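Lerwood Pages
Start Columns Kitchen Letters Archive About
Columns > Household > In praise of the shallow tray

My mother-in-law, Xiuying Xia, keeps her garbage bags in a tray. When I first married into the family I thought this was the fussiest thing I had ever seen, and I said so to my husband on the drive home, and I have been eating those words a little at a time for 16 years.

I grew up in a house where garbage bags lived under the sink, in the dark, behind the drain cleaner and the sponges we were saving for some dirtier job. You reached in and felt for something smooth. If you were lucky it was a roll of the right size, and if you weren't it was one of the tiny ones meant for the bathroom, and you made do with two of those and a good deal of muttering. I don't say this to run down my parents, who were loving people and kept a fine garden. They simply believed that anything behind a cabinet door had been put away.

I no longer believe it. A thing is put away when the next person can find it, and rolls of bags are a good test because they are so badly behaved. They roll, for a start. They come loose from whatever was holding them and trail a tail of plastic across the shelf, and once that happens you never quite get them tight again – I have tried rubber bands, and I have tried a clothespin, which looked silly.

What they want is a low edge and some company. Laid side by side in a shallow tray they hold each other still, and if you buy the colored kind you can tell them apart from across the kitchen. 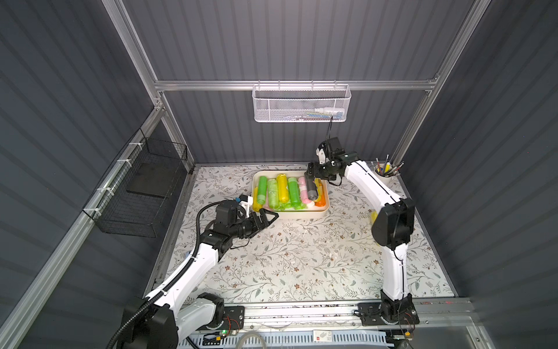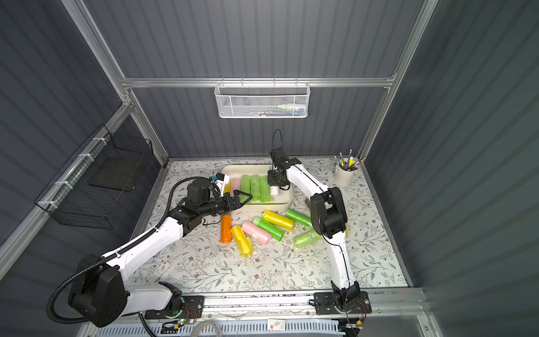 Two views of the cream tray, near the back of the flowered cloth.

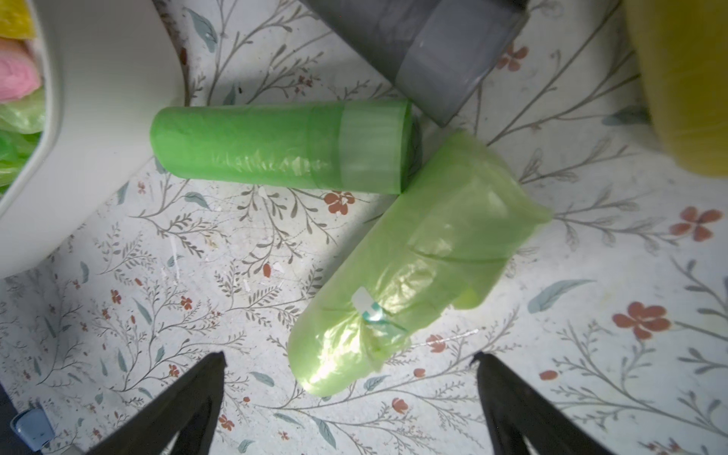
Two green rolls out on the leaf pattern, one wound tight and the other gone loose.

My neighbor Kadir Dönmez, who is a patient man and has heard all this over the fence more than once, thinks a drawer does the same job. I'll grant him that it nearly does. But a drawer is deep, and a deep place fills up. Give me a drawer and by December there will be birthday candles in it, and a takeout menu, and the key to a bicycle lock. A tray has no second layer, so whatever doesn't fit has to go somewhere else, and you have to decide where while it's still in your hand.

I like a pretty cloth under it, too. Kadir calls this decoration and I suppose it is, though I would argue that we take better care of a corner we enjoy looking at. A few printed leaves and flowers cost very little and they make a dull errand nicer – I feel the same about dish towels, but that's another column.

The color part does take some agreeing on. In our house pink is for the bathroom and yellow is for the kitchen, and green goes out to the garage, where my husband uses it for everything regardless. Xiuying has her own arrangement, which is different from ours, and when I stay with her I get it wrong for the first day and she quietly swaps the bag after I've gone up to bed.

She gave me a tray of my own in the end, wrapped in newspaper, with no card. I put it on the pantry shelf at nine that same evening and filled it before I'd taken my coat off.

Contact the editor | Copyright Lerwood Pages | Back to top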